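Category: Software / Tracking and perception / Checklists

Pre-session software checklist, paired grippers, main hall
Checklist owner: Kerstin Nyberg. Comments by Lok-yiu Kan and Prodromos Manolakis.

This list covers the software side of the hand-held gripper stations: marker tracking, camera streams, time alignment and the export into the Kolton planner. Electrical checks and lifting are on a separate sheet. Go through the items in order. An item marked "hold" stops the station until Kerstin or Lok-yiu has cleared it.

1. Software version
Check: the recorder and the tracker show the same build on every station.
Result: pass after a fix.
Comment (Manolakis): One station came up on build 2 of the tracker with the old marker map. It loaded without any warning. Updated and restarted. I have asked for a version mismatch to block recording, as a line in the log is too easy to miss.

2. Marker detection from the gripper cameras
Check: each gripper camera picks up the marker on the opposite gripper, and the ID matches the station sheet.
Result: pass with comment.
Comment (Kan): Detection is fine while the marker is turned towards the lens. With a steep tilt the tracker can return a flipped pose for a frame or two before it settles. The flip filter is on by default in this build and should stay on. Check as well for false detections in the background. Railings and round lamps both gave us trouble with the earlier threshold, and an upward view in this hall has plenty of each. 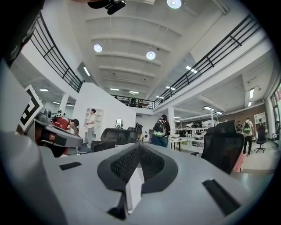 3. Exposure and gain
Check: exposure is locked, gain is below the limit in the station file, no clipping on the white border of the marker.
Result: hold, cleared the same morning.
Comment (Kan): Auto exposure had been left on at one station. When the camera swings past a window the whole picture darkens and the marker edges go soft. Locked it and repeated the sweep from wall to wall. The histogram now stays inside the band for the full turn.
Comment (Manolakis): The lock is lost if the camera service restarts. Until that is mended, check the value again after any restart.

4. Visual odometry in a large room
Check: walk the gripper through the standard loop, put it back on the start mark and read the closing error.
Result: pass with comment.
Comment (Kan): White walls give the odometry little to hold on to. Most of the useful features come from the balcony railing, the shelving and the office chairs, and chairs get moved. If one is shifted during a take, the map can drag with it for a short time. 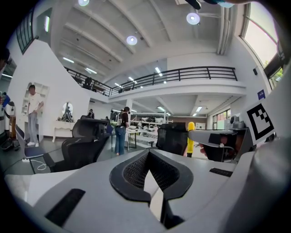

The outlier rejection copes with one moved chair in our tests. With two it took longer to recover, and in one run it did not recover before the end of the loop. For now, set the chairs before you build the map and leave them until the map is closed. People walking through are masked out by the Amero module, which has to be switched on by hand for each session. A mask that is on shows a grey bar in the status panel.

5. Time alignment
Check: head camera and both grippers report to the same clock. Run the tap test at the start and again after 90 minutes.
Result: pass.
Comment (Manolakis): No drift worth noting between the two tests. If a station fails, restart the sync service first and leave the cameras alone – restarting both together hides the cause.

6. Head view and hand assignment
Check: both marker cubes are found in the head view, left and right are labelled correctly, and the labels survive the hands coming close together.
Result: pass with comment.
Comment (Kan): Labels held with one gripper turned in over the clear tray. The tray itself is still hard for the object detector. It finds the grey lid and the yellow pen reliably but draws the tray outline too small, so the planner believes there is free space where the near wall is. Ticket 393 covers this. Do not send tray takes to the planner with collision checking set to "detected only". 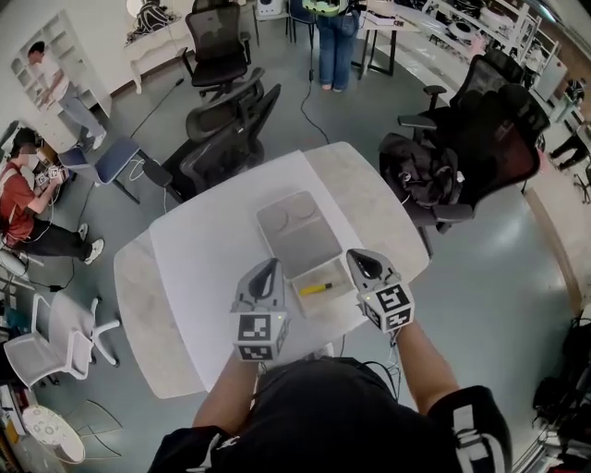 7. Cables and pose limits
Check: the cable model is loaded for wired grippers, and wrist limits in the station file match the operator profile.
Result: pass.
Comment (Manolakis): No change from February.

8. Export
Check: one short take goes through the full export and replays in Kolton with no missing frames.
Result: hold.
Comment (Kan): The replay stopped at frame 60 on the first try. The take was complete on disk, so the fault is in the export. Natsumi Yoshida has the file. Recording may go on, but nothing is to be deleted from the station drives.

Open items
Item 8, export fault – Yoshida
Item 3, exposure lock after restart – Manolakis
Item 6, ticket 393 – Kan

Sign-off: Kerstin Nyberg, items 1 to 7. Item 8 not signed.

Questions about this checklist: contact the tooling desk | © Cluver | Back to top
We use cookies to remember your settings. Accept / Manage choices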